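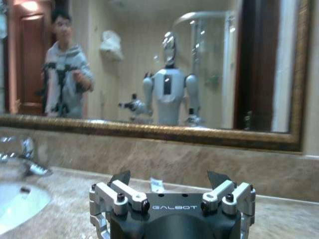
1/ We are making the robot budget for Grenico for next year, and I promised some people to write down how we do it. We look after bathrooms in small guesthouses. I am the one who fills in the spreadsheet, so please expect more prices than technology.

2/ First line is the rent. Lundgren offers the two-arm humanoid for 1,198 a month if we sign for one year. Denditz asks 1,133, but transport to the house is not included. We have three houses far from each other. For us the cheaper offer is the more expensive one.

3/ Second line is grippers. I wrote zero here in February and I was wrong. Fingers and tips are parts that wear, and you should ask for their price before you sign. We put 856 for the year, for both hands. I would like to know what other people put.

4/ Third line is the room. A guesthouse bathroom has a sink, a mirror, a trash can, a toilet, a glass shower, and not much floor between them. Measure the door and the free floor before you ask for any offer. Also think where the cables will lie. I forgot the cables in my first plan.
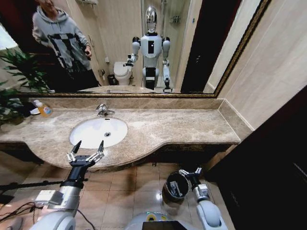
5/ Fourth line is people. Please do not write zero. We plan 2 persons per house for the first weeks, one with the robot and one for the normal cleaning, which must be finished before check-in anyway. It is our biggest cost, bigger than the rent.

6/ Small things I added later: trash bags, soap, a replacement for whatever gets broken on the counter, and insurance. At Trevstead the owner asked who pays if the mirror breaks. It was a good question and we had no line for it. Now we have.

7/ Lundgren keeps the price until 30/06/2022. If somebody has rented for longer than one year, please tell me if the price went down at renewal. I can send my spreadsheet in exchange, it is not beautiful but the formulas are correct.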